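Brollholm Tabletop Set: simulated work cell and evaluation method for arm policies
Version 3, released Oct 16, 2021

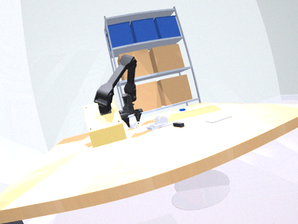
The Brollholm Tabletop Set is a package for laboratories which train manipulation policies in simulation and want to know, before they use hardware time, how much they can trust the score. You receive the work cell with the arm on its pedestal, the table, the shelving behind it with bins and boxes, a library of small objects, and the evaluation method which we describe further down this page. Everything runs on one ordinary workstation.

We developed the set at Kerkwood for our own research. Our problem was a simple one. Two policies could reach almost the same success rate in simulation, and on the real arm one of them worked and the other was hopeless. We needed a test which separates such policies early.

The method: paired scene shifts

Most simulated benchmarks place the objects at random, run the policy many times and report one percentage. We do this too, but only as a first step. After it, every starting layout is run again with exactly one thing changed. We call this a paired shift. The layout, the goal and the random seed stay the same, and only the chosen factor moves.

The factors in this version are:

Light direction and strength
Colour of the tabletop
Position of the shelving behind the table
Friction between finger and object
Camera angle
One extra object near the target

Because each shifted run has its own unshifted partner, the software can say which single change made the policy fail. The result is a table of lost successes per factor, and we found it much more useful than the average. A policy that loses many successes when the shelving is moved has learned something from the background, and it is better to know this at the beginning.

What we measured

For the study behind this release we trained 36 policies with different settings and tested each one on 500 starting layouts, with all the factors. Then we ran each policy 100 times on the real cell in our laboratory in Ornton, which has the same dimensions as the simulated one.

The plain success rate in simulation put the policies in an order that agreed only weakly with the order on the real arm. The order from the paired shifts agreed clearly better, and the improvement was largest for policies trained from camera pictures. For policies which receive object positions directly, the difference between the two methods was small. If you work only with this second kind, you may not need our method, and the work cell alone will be enough for you.

Friction was the factor that told us most. We had expected it to be light. Honeylyn Rivera, who planned the experiments, repeated the friction runs with a second set of finger materials and the result stayed the same. Camera angle came after it. Tabletop colour had almost no effect for any policy, but we keep it in the package for users whose training data contains only one table.

Contents of the package

Work cell model with table, arm pedestal and shelving unit
Arm model with parallel gripper
Object library with 103 small items, all with collision shapes
Scene editor for your own layouts
Paired shift runner and report writer
Starting layouts from the study
Training settings for every policy in the study

The object library is made for grasping work. It has flat pieces, thin trays, small blocks and translucent containers. Flat and thin items are the hard part of the library, because the fingers must come very near to the table, and small errors in height are punished at once. We recommend to begin with the blocks until your controller is stable.

You can bring your own arm. The editor reads the common robot description formats, and the pedestal can be made higher or lower. The gripper must have two parallel fingers - suction and hands with more fingers are not supported in this version.

Changes from version 2

The contact solver is slower but more exact. In version 2 an object could slide slowly out of a closed gripper when the arm was not moving, and several users wrote to us about this. It is corrected. Scores from version 2 should not be compared with scores from version 3, so please repeat your old runs if you want to publish them side by side.

The report writer now saves the seed of every failed run. You can open a failed run in the viewer, stop it at any moment and look at it from any side.

Known limits

Translucent objects are drawn in a simple way and do not bend light as real plastic does. Soft objects, cables and cloth are not included. The method was tested with one real cell and one type of arm, and we cannot promise that the same factors will be the important ones for yours. We would be glad to receive results from other laboratories, also when they disagree with ours.

Licences

The research licence is for universities and public institutes and covers all the computers of one group. The company licence covers one site and includes help with the import of your own arm. Both include corrections to version 3. For delivery in the region of Do, please write first to the Kerkwood office, as orders from there go through our partner.

To ask for a quotation, send us the name of your institute, the arm you use and the operating system of your workstation. A trial copy with a smaller object library is available on request.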